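Wistesura Mug Set: README

Two-arm tabletop episodes, collected June 2024. Please read the section on the gripper fault before training on any of this, particularly if you own mugs you like.

What's in it

196 episodes of cups and mugs being moved around a table with a wooden board on it. 57 of them carry the tag grip_fault. We kept those in, partly on principle and partly because re-recording them would have cost us another March.

The fault

The right gripper would report "open" while still holding on. The controller believed it, the arm retreated, and the mug went along for the ride. Tharindu Howlader traced it to the Brolleck driver, which returned the last commanded position whenever a read timed out. In other words, it told us what we wanted to hear.

The navy mug on the board is the usual starting point for the right arm, with the fingers around the rim and two other cups left standing farther back on the panel and a dark gray mug in front of the board.

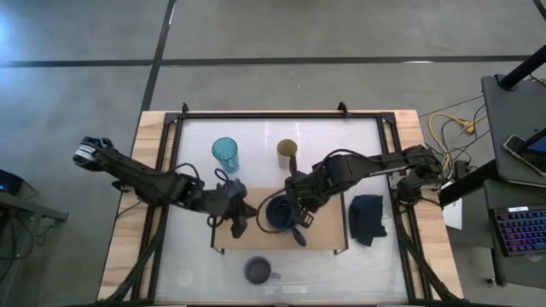 What to do with the tagged episodes

Drop them if you train on gripper state. The arm joint values are fine. The gripper column is fiction from the first timeout onward, and the field fault_start gives you that step.

What we changed

Driver patched to raise an error on timeout. Retreat now waits for 2 fresh readings that agree. Retreat speed is capped at 80 mm/s until the gripper is confirmed open.

Known leftovers

Episodes recorded through the old Zimel logger have no fault_start. Check those by eye. The Abeysekara split excludes them already.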